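A **bamboo steamer** is a shallow, round cooking vessel with an open-weave floor, used over boiling water to cook food with steam. It is best known from Chinese cooking, where it is used for filled buns, dumplings, fish, vegetables and rice cakes, and it is found in home kitchens and restaurants in many other parts of the world. A complete steamer has one or more baskets, also called trays or tiers, and a single lid. The baskets are made to the same width so that they can be stacked.

## Construction

The traditional basket has a wall made from long strips of bamboo that are softened, bent into a hoop and fastened where the ends overlap. Older and better-made baskets are held with bamboo pins or thin cane lacing. Cheaper ones are often held with wire or small nails, which can rust. A second hoop is fitted inside or outside the first to stiffen it and to form a ledge on which the next basket rests.

The floor is made of slats. In some baskets these lie side by side across two or three heavier cross-pieces. In others they are woven together, either square to each other or on a slant. The gaps between the slats let steam through, and their size is a compromise: wide gaps heat the food quickly but allow small dumplings to sag or stick, and narrow gaps support the food but clog with starch.

The lid is normally woven more tightly than the floor, often in two layers with a sheet of paper or leaf between them. It still lets some steam escape. Water that condenses on the inside is partly taken up by the bamboo, so less of it drips back on the food than with a metal lid. This is the reason most often given for preferring bamboo when steaming bread doughs, whose smooth skin is easily spotted by falling drops.

### Mixed materials

Many modern steamers combine bamboo with another material. Stainless steel bands are sometimes wrapped around the lower edge of the bottom basket to protect it from the hot side of a wok. In another type the woven bamboo is kept for the floor and the top of the lid, and the rims are plastic. The rims may be left a neutral shade or made in a bright color.

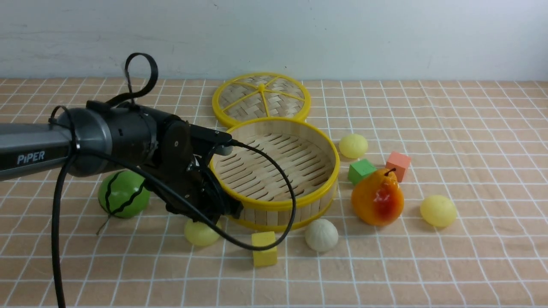 Plastic-rimmed baskets are not all intended for cooking. Some are sold as serving trays, as store display pieces or as part of play kitchens, and the plastic in these may soften over a boiling pot. Sellers of the cooking type usually state a heat limit on the label. Where no limit is given, the basket is best treated as a serving piece.

## Sizes

Steamers are sold by outside diameter. Small baskets holding a single order of dumplings are common in dim sum restaurants, where they go directly from the stove to the table. Home sets are wider, and most are sold as 2 baskets with a lid. Restaurant supply houses carry much larger sizes, used for whole fish or for batches of buns.

The Clotmont catalog, a trade list for kitchen suppliers, gives the plain home set the stock number 3709. Several small dealers, including Umley, copied the number for their own sets, and it still turns up on packaging for steamers that differ in height and in the pattern of the floor.

## Use

A new basket is rinsed and steamed empty before its first use, which removes dust and much of the raw bamboo smell. To cook, water is brought to a boil in a wok or in a pot of matching width. The basket is set above the water so that its lower edge is in the steam, or just touching the water in the case of a wok, but the floor stays clear.

Food is rarely placed on bare slats. Common liners include:

- cabbage or lettuce leaves
- squares or rounds of parchment paper, usually with holes punched in them
- damp cotton cloth
- a heatproof plate, used for fish and for anything that gives off juice

Round buns are spaced well apart, as the dough swells during cooking. A dough made with 300 grams of flour fills a typical 2-basket home set when divided into small buns. The lower basket cooks slightly faster than the upper one, and cooks who want an even result swap them halfway through. With buns, the lid is often left in place for a few minutes after the heat is turned off, then lifted slowly, to keep the tops from wrinkling.

## Care and storage

Bamboo absorbs soap and strong smells. Baskets are washed in hot water with a soft brush and left to dry standing on edge, with air moving on both sides. A dishwasher can split the hoops and loosen the weave. Mold is the most common cause of loss and usually begins where the slats meet the wall. Light spots can be brushed off and the basket steamed empty, but a basket with mold deep in the joints is generally thrown away.

The craftsman Tsutomu Nishimura, who repaired kitchen basketry at the Jistis workshop, held that a basket used weekly lasted longer than one kept in a cupboard, and advised owners to store the lid separately from the trays. His repair notes deal mostly with broken floor slats, which he replaced one at a time from the underside. He did not take baskets with plastic rims, as the floor could not be removed without cracking the band.

## Other uses

Worn steamers are often kept as fruit bowls, bread baskets or holders for onions and garlic. In children's play kitchens they are used with toy buns, fruits and vegetables, either as full-size baskets or as smaller copies. The Orbán toy kitchen range included a basket with a lid that was later sold on its own.

## See also

- Wok
- Dim sum
- Basket weaving
- Steamed bun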